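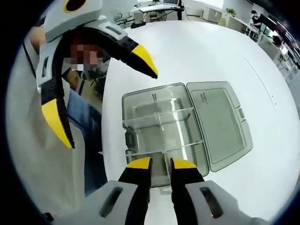

Handout 7. Learning from hand-held gripper demonstrations

Category: Course notes / Robot learning

7.1 Problem setting

We wish to learn a policy that maps recent observations to short sequences of gripper motions. Teleoperation gives well-matched data but is slow, and ties collection to the place where the robot stands. The method in this handout records demonstrations with hand-held grippers, each with its own wrist camera. The operator's arm takes the place of the robot arm during collection, and the robot is needed only at evaluation.

Each time step holds a wide-angle image, the gripper pose relative to the start of the episode, and the opening between the fingers. For two-handed tasks there are two such streams, which must share a clock.

7.2 Observations

A fisheye lens is used so that the fingertips, the object and a good part of the room fall within one view. Straight edges bow outward and the corners of the image are black. We do not rectify. Rectification stretches the periphery and spends pixels where there is little to see, and the network copes with the distortion provided the same lens is used at test time.

With two grippers, each camera will often see the other one. In the open-box view the second gripper is at the upper left with its fingers spread, while the near pair is almost closed over the edge of the container. The relative pose between hands is supplied to the policy as a separate input, and the image gives a second, weaker cue to the same quantity.

Clear plastic deserves care. A transparent box with transparent dividers has few stable edges; the bright streaks on its inner walls are reflections and shift with the viewpoint. Depth estimates on such surfaces should be treated as missing. Yellow fingertips against a white table are easy to segment, and can be used to check the recorded finger opening.

7.3 Action representation

Let T(t) be the gripper pose at time t. Actions are expressed relative to the current pose:

A(k) = inverse(T(t)) T(t+k), for k = 1, ..., K

Absolute poses would need a common world frame across sites, and step-to-step differences accumulate error. The relative form avoids both. For two hands, A(k) is computed separately for each gripper.

7.4 Data and split

The Stasten set used in the coursework holds 2,495 episodes. Of these, 657 are two-handed. The held-out part is split by room and not by episode. A random split places nearly identical backgrounds on both sides and gives a success estimate that is too high.

Discard an episode if tracking is lost in either stream. Do not interpolate across the gap.

7.5 Evaluation

Report success over all trials, with the start positions fixed before the first trial. Train each policy with 3 seeds and give every result as well as the mean. Validation loss is a poor guide to ranking: in the Nunetti baseline the checkpoint with the lowest loss was not the one that did best on the arm.

7.6 Exercises

1. Show that A(k) is unchanged when the world frame is moved by a fixed rigid transform.

2. The two streams are offset by a constant delay d. Derive the error in relative hand pose for hands moving at constant velocity, and say when it may be ignored.

3. Using the Rainer loader, mask the region of the image that contains the other gripper and retrain. Compare with the unmasked policy on two-handed tasks only.

Finley Robotics Teaching Unit | Contact the course office | Back to top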